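白板擦不干净，掉下来的黑渣还把格子桌布弄脏了，有办法救吗？

提问者：格子桌布受害人
分类：居家收纳与清洁 > 书桌、文具
状态：已有满意回答
浏览 140

大家好！第一次在这个板块发帖，写得啰嗦，先谢谢愿意看完的朋友。

情况是这样的，我家餐桌白天兼做孩子的识字桌。八月份开始我每天下午陪他写字，用的是一块小号的手写白板，一天认几个字，写了擦、擦了写，他特别爱这个游戏！用本子写十分钟就坐不住，换成白板能写到我喊停。最近在学拆字，把一个字拆成几块分开写，再让他猜合起来是什么，猜中了能高兴半天。所以白板我是肯定不会收起来的，请不要劝我换本子，哈哈。

问题有两个。

第一个，白板擦不干净。干擦之后总有一层灰灰的影子，一道一道的，新写的字压在上面看着很脏。板子买来的时候很白，用到现在一直带着这层灰。我试过拿餐巾纸蘸清水，湿的时候好像干净了，干了影子又回来。

第二个更让我头疼，就是桌布。我铺的是浅蓝白底、细黑线的格子布，很喜欢，挑了好久才挑到的。板擦用完我们习惯随手放在左手边，时间长了那一块布上全是黑点和黑印子，一拍还会晕开。浅色布真的太显了。
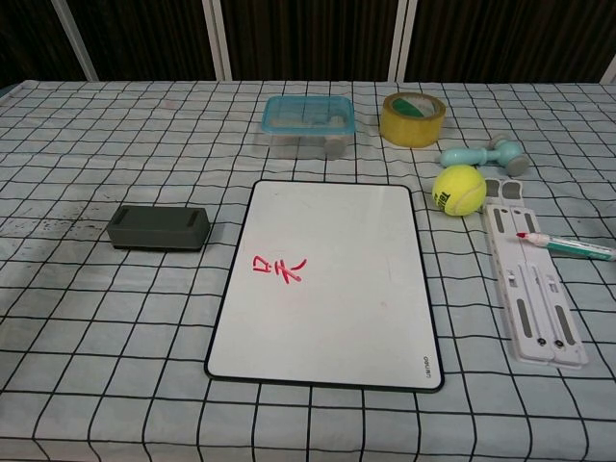

我们平时红色和黑色两种笔换着用，红的写字，黑的画圈打勾。黑笔用得多，掉渣也多。红笔倒是没在布上留下什么，但是写在板上过了夜会特别难擦，要来回蹭很多下。

想请教：
一，白板上的灰影用什么能去掉，又不伤板面？孩子手会摸，最好味道别太大。
二，桌布上的黑渍还洗得掉吗？布料我不太确定，标签早剪掉了，摸着是普通的织布，没有塑料膜，铺久了会皱。
三，板擦怎么收拾，才不会一直往外掉渣？

补充一下，家里现成有的东西：75%的酒精、小苏打、白醋、洗洁精、一瓶没开封的彩漂粉。需要另外买也可以，别太贵就行。

满意回答

回答者：Leen Salameh
擅长：织物去渍、厨房清洁

这个问题我太有发言权了！我在社区的周末识字班帮忙管教具，手里过的小白板没有两百块也差不多，桌布沙发布校服都遭过殃，我把经验一次讲全，你挑着用。

先讲桌布，因为这个不能拖。

白板笔的墨干了以后会变成粉，板擦上掉下来的黑渣就是这种粉。它和直接用笔画在布上的墨是两码事，粉还浮在表面，好处理得多。你说一拍就晕开，毛病就出在拍上面，手掌有汗有油，一拍就把粉压进纱线里了。以后看见黑渣，千万别拍、别抹、别用湿纸巾擦！

正确的顺序：

1. 把桌布上的东西都拿走，四个角往中间兜起来，拎到阳台或者浴缸上面抖。抖的时候脏的那面朝下。

2. 平铺，用宽胶带轻轻粘，粘一下换一个干净的面。别使劲按，按重了和拍是一个效果。这一步能带走的比你想的多，粘到胶带上看不见新的黑点为止。

3. 剩下的就是已经进到布里的了。背面垫一块旧毛巾，正面用棉片蘸酒精，从污渍外圈往里点，一点一点地点。毛巾会吸走颜色，脏了就挪个位置。你那个布有细黑线，先找一个垂在桌下看不到的地方试一小块，看黑线掉不掉色，等干透了再判断。

4. 酒精点完趁没干，挤一滴洗洁精，用手指肚揉开，放19分钟。这个数字是我们那边一位老师傅传下来的，为什么是19我也不知道，我一直照做，二十分钟应该也一样，哈哈。

5. 冷水或者微温的水冲掉，看效果。还有影子就把第三步第四步再来一遍，通常第二遍会明显变浅。

6. 没有洗到满意之前，不要进烘干机，不要熨！加热以后印子会很难去，我毁过一条米白的，到现在都心疼。

关于你那瓶彩漂粉，可以放在最后一步用，按包装上的量兑温水泡。注意看是不是氧系的，氯漂就别碰了，格子线会花。彩漂对炭黑类的颜色帮助有限，它更擅长对付汗渍和菜汁，所以期望放低一点。

小苏打和白醋不用管它们，对这个没什么用，两个倒一起冒泡看着热闹而已。

再讲白板。

灰影是残墨加上手上的油，一层一层糊上去的。清水溶不了它，所以你干了又看见。办法很简单：超细纤维布喷一点酒精，顺着板的长边从头擦到尾，每擦一道换一个布面，不要打圈。打圈就是把脏东西均匀涂一遍。擦完马上再用一块干布收一下。做完你会吓一跳的，特别白！

酒精用的时候开窗，离灶台远一点，孩子先去别的房间玩，等干了再拿出来用。频率一周一次就够，我固定在星期五收课以后做。天天用酒精擦不好，板面会变涩，变涩以后更容易挂墨，这就是个恶性循环了。

过夜的红字有个小窍门：拿黑色白板笔在红字上重新描一遍，描完马上用板擦擦，新墨里的溶剂会把下面的旧墨带起来。红笔难擦是很常见的，我们这边红色的也总是最后才擦掉，养成当天写当天擦的习惯就行。

绝对不要用的：钢丝球、魔术擦（那个白色的三聚氰胺海绵）、牙膏。它们都是磨料，第一次用特别干净，用几次表面就毛了，以后一写就渗。网上推荐牙膏的特别多，我每次看到都想敲键盘。

最后是板擦。

你看一下擦面是毛毡的还是绒布的。能撕层的，撕掉最外面一层就跟新的一样。不能撕的，去室外找个硬边磕几下，再用旧牙刷顺着一个方向刷。脏得厉害就用洗洁精水洗，洗完完全晾干再用，没干透拿去擦板会糊成一片灰，到时候你又要来发帖了。

放的地方也很要紧。给它找个浅盘子，或者一个小饭盒盖，擦面朝下放在里面，渣就全掉在盘子里，倒掉就行。我们班上每张桌子都是这么摆的，小朋友学得很快，放回盘子里像放回家一样，他们还抢着放！

桌布那么好看，别放弃，先抖再粘再点，慢慢来。

提问者追问：
谢谢谢谢！！胶带那步刚做完，已经浅了好多，我真的叫出来了！想问一下酒精点的时候，细黑线试出来有一点点掉色怎么办？很淡的灰，沾在棉片上。

Leen Salameh 回复：
太好了！有一点点掉色的话，避开线，只点格子里面。用棉签代替棉片，蘸了以后在杯沿上刮一下，别太湿。线上的渍就只用洗洁精揉，不用酒精。压在线上的那些本来也不显眼。下次换布前记得整条下一次水，别只洗一块，不然那一块会比周围干净，看着更奇怪，哈哈，我吃过这个亏。

其他回答（2）

回答者：Ermanno De Luca

买张透明软桌垫铺上面，脏了一擦就好。

回答者：Nivaldo Lacerda

楼上桌垫的办法我也用过，补一句，软桌垫别买太薄的，薄的会翘边，小孩胳膊一推就跑。不想盖住桌布的话，只在写字的位置放一块也可以，我家用的是一张A3大小的旧餐垫，白板和板擦都放在餐垫上，写完连餐垫一起端走，晚上吃饭桌布露出来还是漂漂亮亮的。

另外说说笔。我陪女儿写了四年白板，各种笔都试过，掉渣多少跟笔的关系很大！有些便宜的笔写出来颜色很浓，擦的时候一搓一大片黑粉，有些就会成团，卷成小条掉下来，捡走就没了。买的时候先买一支试，写一行，等一分钟，拿纸巾擦，看掉的是粉还是小条，要小条的那种。笔平放着存，笔尖别一直朝上，不然出墨会越来越淡，孩子就会用力戳，戳坏笔尖。

还有就是书写量。我们刚开始的时候满板都写，擦起来费劲。后来改成只写左边半块，字写大一点，右边留着给她画画，擦的次数少了一半，她还觉得右边是奖励。

拆字的游戏我们也玩！可以试试你写一半他写另一半，两个人凑一个字，凑错了的比凑对了的好笑得多。我女儿有一回把“吴”分得特别开，爷爷路过念成了“口天”，她笑得趴在桌子上，从此管隔壁吴叔叔叫口天叔叔。

评论（4）

Anas Srour：顺着一个方向擦这条真的有用，我以前一直打圈，刚去试了，灰影淡了一大截。

Siobhán Moriarty：请问酒精换成免洗洗手液行吗？家里只有这个。

Leen Salameh 回复 Siobhán Moriarty：应急可以的！但是洗手液里有保湿的东西，擦完会留一层膜，要再用湿布过一遍、干布收一遍。布上就别用了，黏黏的更吸灰。

格子桌布受害人：回来汇报，酒精棉签点了两遍，大部分黑点都没了，剩几处很浅的，不凑近看不出来。板擦已经住进饭盒盖里了。口天叔叔笑死我，今天下午四点开课就教“吴”！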